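Training camp for a sport I haven't played since college

10th June

I signed up for the Lollwood summer basketball league. It's the over-35 division, six teams, games in the old high school gym. My team is called Grorard, after the tire shop that paid for the shirts. I got number 12, which was the only large left.

The league has a rule that every roster gets one "open" spot, meaning any age and any background. Last summer a team used theirs on a guy who plays drums in a wedding band and he turned out to be their best rebounder. This year ours went to Rhodri Ifans. If you live around here you know him from the morning show on local radio. He played in high school and he has been talking about it on the air ever since. 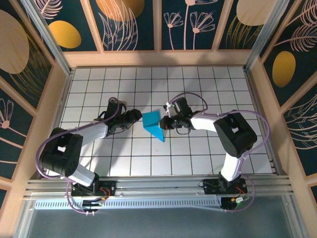
I figured he would show up for the first practice, get a photo for the station, and leave. He stayed the whole two hours. He can't go left at all, and he fouls everybody, but he runs back on defense, and that's more than I can say for myself. By the end I was standing at half court with my hands on my knees.

My own comeback plan is simple. I've been getting up before work and shooting at the park on Foulkes Street. I wrote down my makes from the first week of June and the total was 900. I didn't write down the misses. 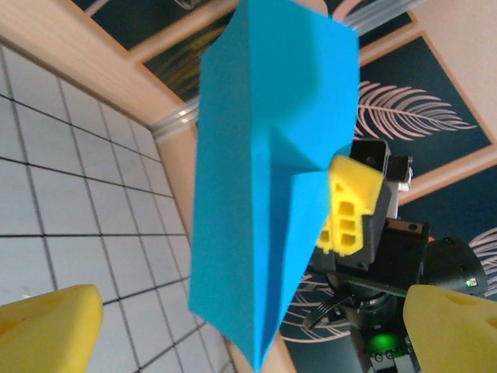
Shoes were the other problem. My old pair came apart in the driveway, so I bought some Clendari high-tops on clearance. They're stiff and they squeak. My left heel has a blister that I've been taping up every morning. I'll give them another week before I go back to the store.

The opener is against the team that won it last year. The gym holds 2635 people according to the sign by the door, and I'd be surprised if we fill one row. Rhodri has been plugging it every morning, though, so maybe two.
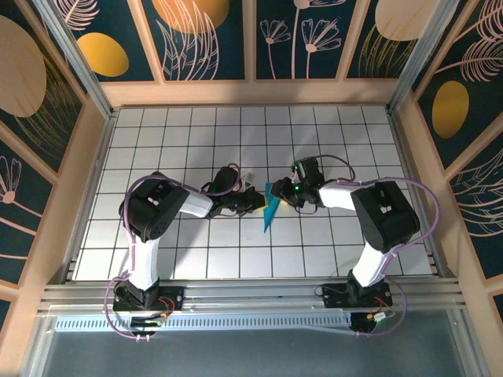

Coach has me coming off the bench, which is fine with me. He wants me to set screens and not dribble. I asked if I was allowed to shoot and he said we'd talk about it after the first game.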